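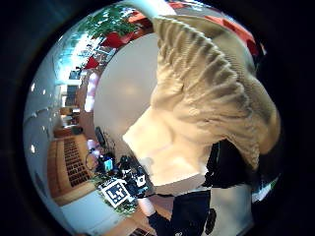 Can a machine do the dusting yet? Short thread, since people keep sending me the Dusteck clip and asking. Most household chores are a contact problem first and a planning problem second. Take a goat figurine with a ridged horn. The ridges run crosswise, evenly spaced, deep enough to hold dirt, and the whole horn sits on a curve. A person follows that with a cloth and never thinks about it. A gripper has to hold light pressure on a surface that changes direction every few millimeters.

2/ The smooth body is the easy half. Matte, blocky, few edges. Any arm with decent force control could wipe that today. The grooves under the curve are where the contact estimate goes bad.

3/ Numbers from our own bench in June. 784 wiping attempts on ornaments and small housewares, same arm, same cloth. 182 ended in a stop – either the force limit tripped or the object moved. I counted a stop as a failure even when the surface came out clean.

4/ Arne Strobel at Trenlow objects that a person also bumps things. True. A person also catches them.

5/ Shop-floor work is further along. Garnomwood has an arm sanding flat cabinet doors for two shifts. The parts arrive in a fixture, in the same pose, with nothing fragile next to them. Carved doors still go to the hand bench.

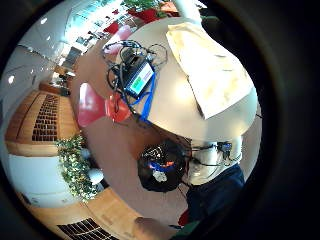
6/ Back to the house. Clearing a table is harder than dusting one shelf. Paper bends when you push it and sticks when you press on it. Cables are worse, as pulling one moves the others, and few planners model that at all. Hellwig's demo skips both and stacks cups.

7/ My current list. Flat floors: yes. Flat wiping: yes, if someone clears the surface first. Ornaments: with supervision. Loose cables: no.

8/ Next test is a softer fingertip with 4 force sensors in place of 2, same ornaments, same stop rule. I'll post the stop count and the raw logs – including the runs where it drops something.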